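Plircombe Clovurum Cable Dressing and Umbilical Kit

For full-size legged humanoids working at a fixed station

Home > Spares and Service > Humanoid Platforms > Cable Management

Availability: built to order, dispatched from Plircombe
Supplied as: complete kit or separate parts
Documentation: fitting sheet and inspection card, printed

Overview

The Clovurum kit replaces the loose factory loom on a standing humanoid that runs on a tether at one workstation. It covers the external run from the head and shoulder connectors down to the hip, and the floor lead from the robot to the supply. Internal joint wiring is not included and should not be disturbed when the kit is fitted.

Most cable faults returned to our bench come from two places: the shoulder exit, where the loom is pulled each time the arm goes to full reach, and the point where the floor lead meets the heel. The kit adds strain relief at both.

Kit contents

Shoulder saddle, clamp type, with liner
Torso guides, 3 off
Hip anchor with quick-release pin
Braided sleeve, split, cut to length on site
Floor lead with 90 degree connector at the robot end
Floor cover strip, low profile
Hook-and-loop ties
Inspection card

The connector is angled so that the lead leaves the robot to the rear. Straight connectors can be supplied for machines with a side inlet. State this on the order.

Before fitting

Support the robot from its stand or hoist before any power is removed. The legs will not hold a stance with the actuators off. Isolate at the supply, remove the battery if one is fitted, and wait until the status lamp has gone out.

Photograph the existing loom from both sides. If any connector is unmarked, mark it now.

Fitting

Clean the shell panels where the saddle and guides will sit. Gloss panels mark easily, so use the cloth supplied and no solvent.

Fit the shoulder saddle finger tight. Lay the loom in the liner without crossing cables. Move the arm by hand to full forward reach, then straight up, then across the body. The loom should follow without drawing tight at any of these positions. Leave a service loop between the head connectors and the saddle large enough to pass four fingers. Tighten the saddle screws evenly.

Fit the torso guides from the top down and close the sleeve as you go. Do not put a tie directly over a joint. The last guide should sit above the waist joint, with free cable between it and the hip anchor — this length takes up the movement when the robot bends.

Fit the hip anchor and check that the pin can be pulled with one gloved hand.

Run the floor lead behind the feet, clear of the stepping area, and put the cover strip over any part that crosses a walkway. Check where height-adjustable furniture comes down. A motorised desk will pinch a lead left beneath its foot or crossbar.

Checking reach at the station

Carry out the reach check with the robot at its working position, facing the surface it will serve. Set the desk to its working height first. Place a small object near the closest corner of the desktop and bring the hand over it at low speed with the arm extended. Watch the shoulder exit throughout, and stop if the loom lifts out of the liner or touches the elbow joint.

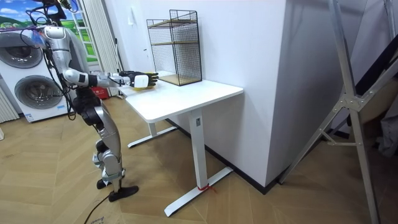

Arm extended over the near corner of a standing desk. Cables loop from head and shoulder towards the hips.

Repeat the check for the far side of the desktop and for any shelf standing on it. If both arms are used, check each one separately and then together.

Inspection and care

Every 2 weeks: look over the sleeve for wear at the saddle and hip. Wipe the floor lead and check the jacket for cuts.

Every 3 months: release the saddle, inspect the liner and retighten. Replace the liner if it has hardened.

Every 4 months: replace the hook-and-loop ties.

Stations with hard flooring collect grit under the cover strip. Lift it and sweep beneath it at each inspection.

Spares

Saddle liner, pack of 2
Torso guide, single
Hip anchor pin with lanyard
Floor lead, standard or long
Sleeve, per metre

Compatibility

Fits Dumano standing frames with rear inlet. Kyriakidis shoulder housings need the narrow saddle, ordered separately. For other machines, send the shoulder width and a side view of the connectors before ordering.

Technical enquiries: Cormac Moriarty, Service Desk, Plircombe

Prices on this page apply from Wed 1 January. The revised fitting sheet will be supplied with kits ordered from April.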